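okay so I gave up buying drinks in bottles for a while and a couple of you asked how it's going, so have a thread. it's long, sorry, I'm on a train

background: I was spending way too much on fizzy water. every day on the way to work, one from the Bunting machine in the lobby, then another one at lunch because the first one was gone by ten. I never even thought of it as buying something

then in April I finally went through my bank statement line by line (do NOT recommend doing this right before bed) and it came to 604 dollars for the year. on WATER. with bubbles in it!!

so rule one was no more drinks from machines, gas stations or the little store under my apartment. rule two was that I could have anything I wanted if I made it at home. rule three was that restaurants don't count, I'm not a monk

I bought a secondhand Vosa soda maker off a guy named Mervyn Mellor over in Isthorpe. he wanted 70, I said 41, he said fine before I'd finished the sentence, so now I'm pretty sure I could've gone lower

first week was rough. I kept making it too fizzy and then opening it too fast. my kitchen ceiling has a mark on it now. my sister says it looks like Florida

also warm tap water does not hold bubbles AT ALL. you want it really cold, like back of the fridge overnight cold. I keep two jugs going so there's always one ready, and whoever finishes a jug fills it (this is me, I live alone, I still get mad about it)

flavors I've tried, worst to best: cucumber (tastes like a wet lawn), frozen berries (pretty, then gray), ginger (good but you have to peel ginger), lime with a tiny pinch of salt. the lime one is so good I've stopped bothering with the others

the part I didn't expect was how much my recycling changed. I used to haul a giant bag down three flights every Sunday and now it's a few cans and some oat milk cartons. it made me start noticing bottles everywhere else, which is kind of annoying, I'm that person now

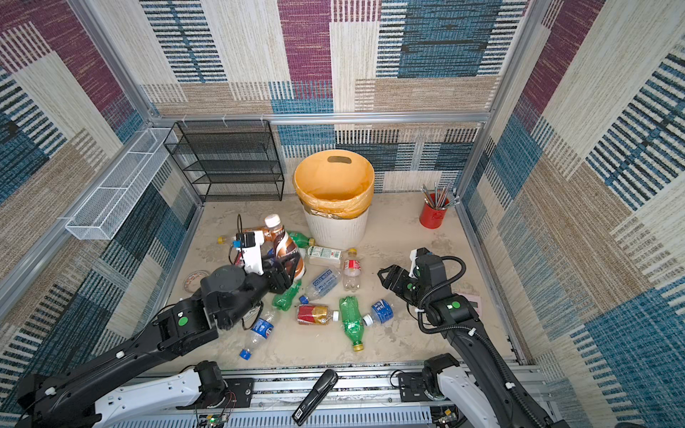
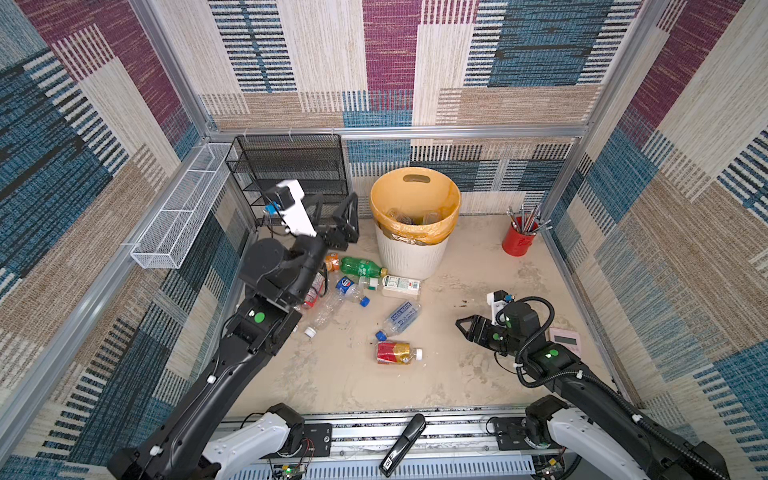
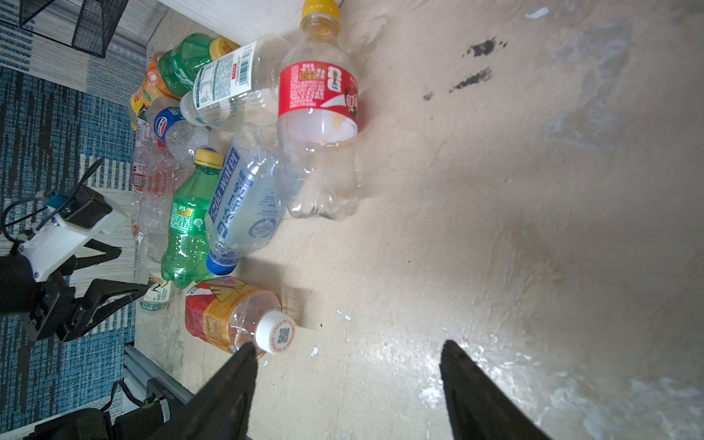 so many of the ones you see around are plain soda water, too. the exact thing I was paying for every single day
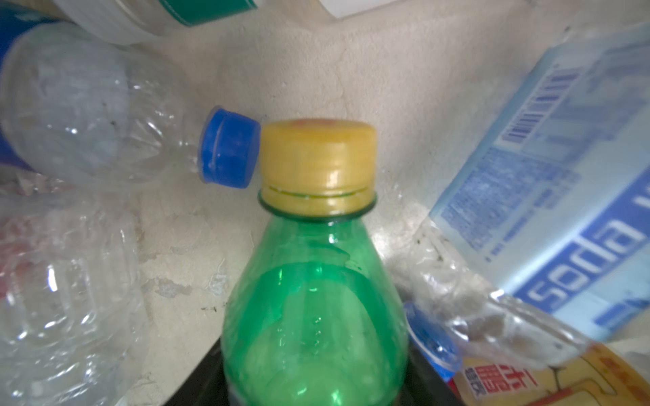
anyway, things I still miss: the sound of cracking a new one open in the car. that's a real loss. a travel cup with a lid does not do that sound

I also miss grape soda and I've made my peace with having it at the movies, see rule three, I've decided the movies are a restaurant

money stuff for whoever's going to ask: the gas refills do cost something, and I swap mine at the hardware store on Starngate when I'm there anyway. I'm still way ahead. I'd be further ahead if I hadn't bought fancy glass bottles to put it in, but they were on sale and I'm weak

if you want to try it, get the machine used. so many people buy these, use them for a month and stick them on top of a cabinet. check the listings right after the holidays

okay this is my stop, send me your flavor ideas and please, no more cucumber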